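Notebook, September. Visit to Trollach, sorting fruit with the hand grippers

Written up on the train back to Brondstead while I still remember it, so please forgive the wandering. I had gone expecting a hall with name badges and a rope, and what I got was a cup of tea and a bedroom, which suited me very well. The task of the day was fruit and a tray, worked with the grippers held in the hand, and everything set out on pink plastic over the bed.
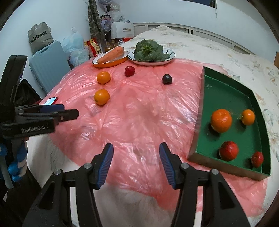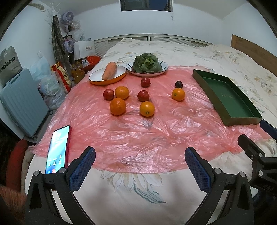 I got my own turn after the tea, and was much slower than I'd have guessed! My wrist wants to turn the whole tool when really only the jaws need to close, and for the first few goes I came down on the fruit from too high and nudged it off across the plastic. Coming in low and a bit from the side was far better. The blue pads hold nicely once they're square on either side, but with anything small I kept getting one pad on before the other. Our hosts said everybody does this to begin with, and they were kind enough to say it twice.

The soft bed bothers me more than I let on. Each time I leaned in, the mattress gave a little and things shifted. I asked if they wouldn't sooner use a table, and the answer was that they do both, and the Salazar set is nearly all tables (64 sessions of it, if I noted that down properly). Fair enough. People do put things down on beds, me more than most.

Their running total stood at 3110 picks that morning, and they aim for 50 to a sitting before anyone has a rest. I managed 73 over the whole afternoon, dropped ones included, and my thumb is still complaining as I write.

Things I'd like us to try at home:
a sheet with less shine to it, as the highlights on the plastic were a nuisance to my eyes
leafy veg, which I never got round to and am rather curious about
writing down the starting layout before each go, in plain words, on paper
the Zillidano handles, if we can find where we put them after the move

Still to ask: whether they throw out the goes where a fruit rolls away, or keep them and mark them. I meant to bring it up and then we got talking about trains. Also whether left-handers get on any better with the clamp on the other side. Will write to them once I've unpacked, and I owe them a packet of biscuits.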